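Automation in Practice – Handout 6
Can a machine do the chore yet?
Course notes, M. Villalobos

Last time we looked at laundry and dishes. Both are hard for the same reason: the objects change shape or never sit in the same spot twice. This week we move to the shop floor and a job that looks easier on paper, the repair and rebuild of used computers.

What counts as "doing the chore"

For this course, a machine can do a chore when it meets three conditions. It finishes the job without a person touching the work. It notices when something has gone wrong. It costs less per unit than the person it replaces, counting the time spent fixing its mistakes. Most demonstrations meet the first condition and say little about the other two.

Case: the Skanstead bench

Skanstead runs a refurbishing shop in Pleltville that handles 3,000 desktops and servers a year. Removing side panels and sorting screws went to machines early on. Processor swaps stayed with people. A trained worker there does one in 6 minutes, including cleaning off the old thermal paste.

The steps are short. Release the lever, swing up the load frame, lift the old part straight out, line up the new one, set it down flat, close the frame. The trouble is in the fourth and fifth steps. The contacts in the socket are very fine, and a part that goes down tilted or gets nudged sideways can ruin the board. Memory slots stand close on both sides, so there is little room for fingers of any kind. Bare metal also throws glare back at a camera – a problem we will meet again with cutlery.

Hauksdóttir's reading (in the packet) argues that the grip is mostly solved and the checking is not. A person feels a part drop into place. A machine needs force sensing, a good view, or both, and it needs a rule for when to stop and call someone.

For next time

Read the Mudolia report, pages 19 to 50. Pick one chore from your own home or job and write one page on it. List the steps, mark the one most likely to fail, and say how a machine would know that it had failed.
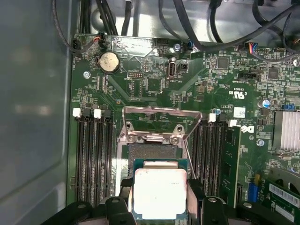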